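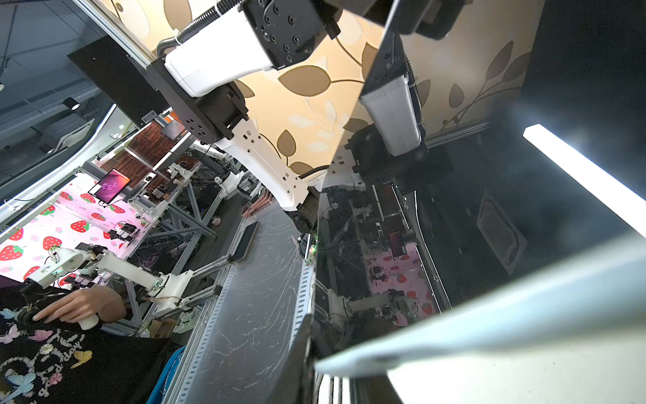
Chapter 7
Heat Recovery in Dairy Processing

A milk plant buys energy twice. It pays for steam or hot water to heat raw milk, and it pays for electricity to chill the same milk for storage. Much of the heat removed in the second step can be returned to the first. This chapter covers the equipment used to do that, the limits on how much heat can be recovered, and the methods used to measure the result.

Regeneration is the oldest of these methods. In a plate heat exchanger, cold incoming milk flows on one side of a thin steel plate and hot pasteurized milk flows on the other. The fraction of the total heating duty met in this way is called the regeneration efficiency. A well-maintained exchanger may reach 93 percent, leaving the boiler to supply the remainder. Fouling lowers the figure over the course of a run - in most plants it recovers after cleaning.

Refrigeration condensers are the second source. Their heat is plentiful but low in temperature, so it is suited to preheating wash water and boiler feed. Higher temperatures call for a heat pump, and the choice then depends on the relative prices of electricity and fuel.

The Clerndale creamery is used as a worked case throughout the chapter. It ran on a single gas boiler until 2000, when its engineer, Fredy Quintero, fitted a recovery tank between the condensers and the wash-water main. Section 7.2 sets out the heat balance for the original layout. Section 7.4 repeats the calculation with the tank in place, using a daily recovered heat of 2654 kWh.

Readers should be familiar with specific heat, log mean temperature difference and the basic vapor compression cycle, all covered in earlier chapters. Symbols are listed at the end of the book.

7.1 Sources and Sinks

A source is any stream that must be cooled. A sink is any stream that must be heated. The first task in a recovery study is to list both, with flow rate, inlet temperature, required outlet temperature and hours of operation for each.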